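Cups, bowls and the long wooden table
By Dagný Kvaran – August

In August we sorted the kitchen things at the Bjarnason house before the summer guests came back. There were 33 boxes in the store room and we took them one after another to the table.

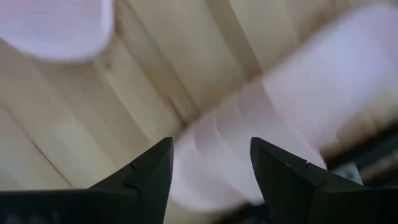
Pale pink, nearly lavender, and very blurred – like a stack of plastic cups on the wood.

I am fond of this colour. My aunt had a set of cups in a similar pink, and we drank cold milk from them after swimming. For the new shelf we keep the plastic things low, so the children can reach them, and the glass goes higher up. The shelf is 30 cm deep, a little less than I wished for.

If you have lids without boxes, please bring them to the house in the evening, after six. We have many boxes without lids.

Recent galleries
Andia: the garden shed in spring
Jam jars, 258 labels
Vollau market, morning
Old tablecloths from Hokerix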